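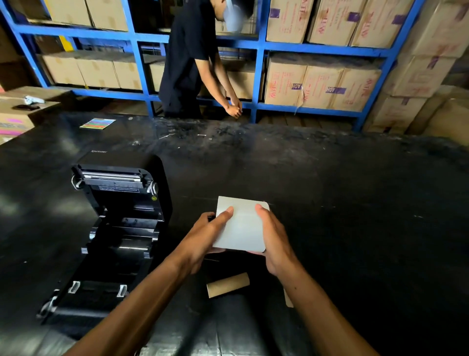
Wenn Jenő Bognár über das Einlegen von Etiketten spricht, wird er schnell. »Das ist für mich die schönste Aufgabe überhaupt«, sagt er und lacht. »Papier ist weich, es rollt sich, es will nie da hin, wo man es haben möchte!« Bei Clemine bringt er Robotern Handgriffe aus dem Lager bei, und zwar durch Vormachen: Ein Mensch legt den Streifen in den Etikettendrucker ein, das System Clakadar lernt aus den Aufnahmen.

200 Durchgänge hat sein Team seit Mai gesammelt, 600 sollen es werden. Wichtig sei, dass beide Hände zu sehen sind — auch die, die scheinbar nur hält.

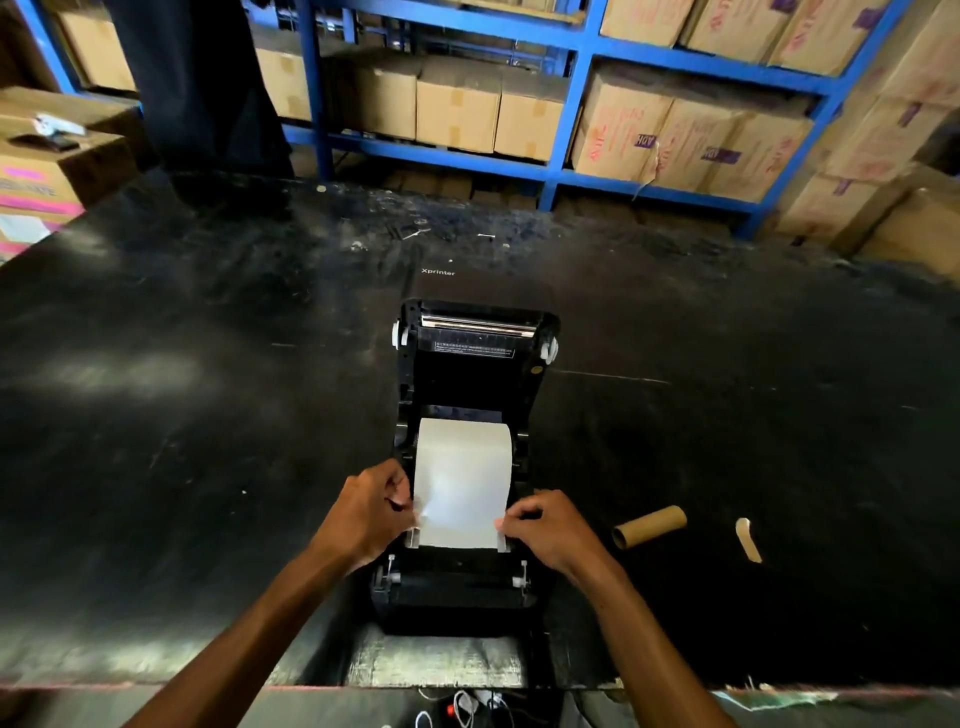
»Die Führungen links und rechts geben die Breite vor, aber das Gefühl für die Kante kommt aus den Fingern«, erklärt Bognár. Genau dieses Gefühl fehle bei der Fernsteuerung noch. Mit dem Steuergerät von Gronov brauche er 70 Sekunden für einen Streifen und schwitze dabei. Trotzdem möchte er beides behalten. »Von Hand zeige ich, wie es geht. Ferngesteuert merke ich, was der Greifer kann — und da überrascht er mich jede Woche.«

Als Nächstes ist der Rollenwechsel dran.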